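Home | News | Programs | Events | Join | Contact

2020-11-09

Tritham Robotics Club opens its simulated kitchen challenge to new student teams

TRITHAM: The Tritham Robotics Club is thrilled to announce that its kitchen challenge is going ahead this season, entirely in simulation, and that 14 student teams have already signed up!

Each team writes the program that steers a robot arm and hand around a virtual kitchen. Students work from home on their own computers, share their code with teammates in the evening, and meet online with club mentors every week. No team needs to own a robot, and that has brought in plenty of students who had never tried programming one before (we couldn't be happier about it).

The final round gives every team 60 minutes to run its program in a kitchen layout it hasn't practiced in. Judges look at how smoothly the arm moves, how well it keeps clear of things it shouldn't bump, and how clearly the students explain their code. Teams can score up to 300 points. Jatex is lending computer time for the season, and Plurier is hosting the practice files.

Registration stays open to high school students through the club's sign-up page, and beginners are very welcome. The season wraps up in June.

The marble countertop kitchen, with the robot's hand over the counter:

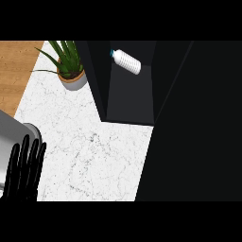
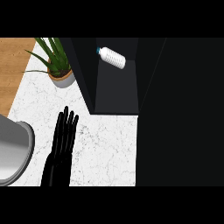

Abou Zeid said the hardest part so far was getting teammates to agree on how fast the arm should go, and that they were still arguing about it, happily, well past dinner.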